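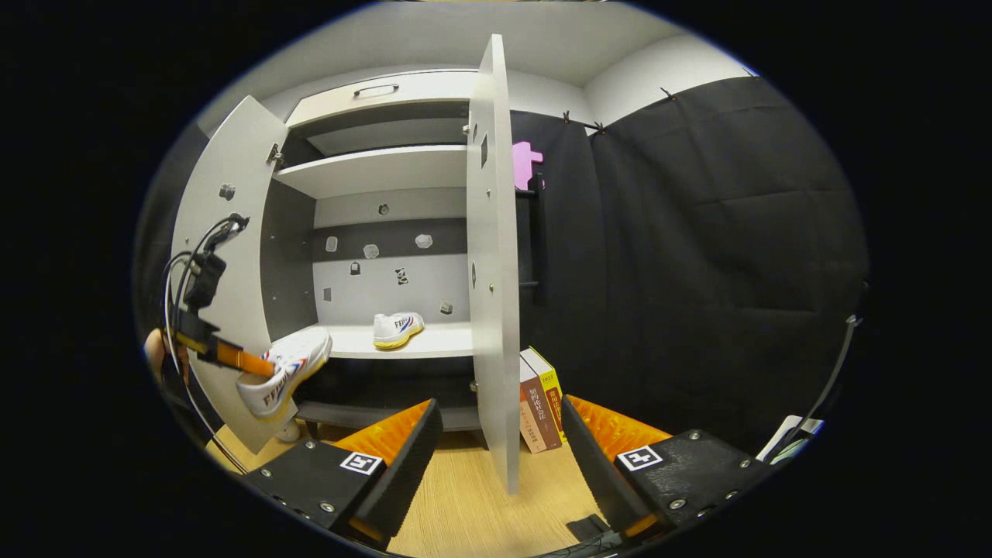

Kazimiera thinks shoes should go in heel first, toes to the door, so you can grab a pair on your way out without turning them around. She wrote as much in pencil under my last entry, and I've been chewing on it ever since, because I have always put mine in the other way and never gave it a moment's thought.

August 16, 2018

So today was a shoe day. We want the white cabinet to hold the indoor shoes for everyone who works in the back room, and it has to be pleasant enough to use that people don't go back to kicking them off under the bench (I am as guilty as anyone, and Elżbieta has tripped over my boots more than once). The cabinet is a good one for the job, I think. Two hinged doors, a drawer up top with a dark handle, a shelf under that and another one down low. The low shelf is where I'd like the shoes, and the upper one can have the slippers and the spare laces and that tin of polish Mieczysław keeps bringing in from home.

Started with the white sneakers, the ones with the yellow soles and the blue and red on the side. Cheerful things! They're also a fair test, as they show every mark and you'd soon know if the shelf was dirty. I wiped it down first with a damp cloth and a drop of the Isemell soap and gave it a while to dry while I had my coffee.

A shoe lying on its side takes up more of the shelf than you'd expect, and it looks untidy too, so I'd like them all standing on their soles in the end. Kazimiera's way and my way both work for that. Hers is nicer when you're leaving in a hurry. Mine is nicer when you're putting them away, as you just hold the heel and push. I may let people choose, as long as both shoes of a pair face the same way, please.

Both doors want opening all the way before you start. With only one open you end up reaching around the other, and I scraped a knuckle doing that on Tuesday.

Mudassar asked about a liner for the low shelf. Wróbel has a ribbed rubber mat, 90 cm long, that we could trim with the big shears, and the Wavard catalog has a felt one that costs less but would hold on to grit, I'm afraid. I'm leaning toward the rubber. Nadine has the order book until Monday, so I've left her a note with the page number.

Still to do: labels for the shelves (small ones, the stickers on the back wall can stay where they are), a hook for the shoehorn, and somewhere for wet umbrellas that isn't the drawer. Mieczysław, your polish is on my desk.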